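Seul-gi Heo keeps her blocking notes in pencil, in a notebook held shut with a hair elastic. 12 April 2024, a back table at the Tasine cafe in Storkdale, and she's already on her second tea when I get there. Opening night for Shehata is close. She won't say how she feels about it.

"Ask me after," she says. "I'm no good at feelings before a show."

The play has three actors and 64 pages, most of it set in one kitchen. Her company, Deltstead, did it once before, in a room over a shop. 46 seats, no heating. "People kept there coats on. It sort of suited the second act."

She started out as a prompter. Didn't want to direct, she says, wanted to sit in the dark with the script and be useful. Then a director left two weeks before opening and somebody had to run the room. "I was the one who knew all the lines. So it was me."

What did she learn? Long pause. "To shut up sooner. Young directors talk and talk. The actor has it by the second sentence and you're still going."

Money comes up, it always does. The set budget is $2000 – lumber, paint, a secondhand stove – and she's spent most of it on the stove.
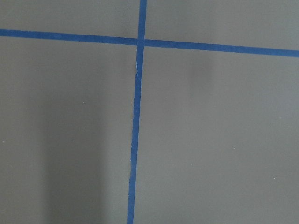 Rehearsing without a set is what she likes best, and she'd do it for longer if the cast let her. Walls, doors, all of it agreed on and held in your head. Blue tape on gray, two strips crossing, and she'll happily work from a mark like that for weeks. "You give people a cross and they make a room out of it. Then the real furniture shows up and everyone bumps into it."

After this, a rest. Then in September a new piece, two actors, no title yet. She wont describe it. Her phone buzzes, it's the stove people, and she has to take it.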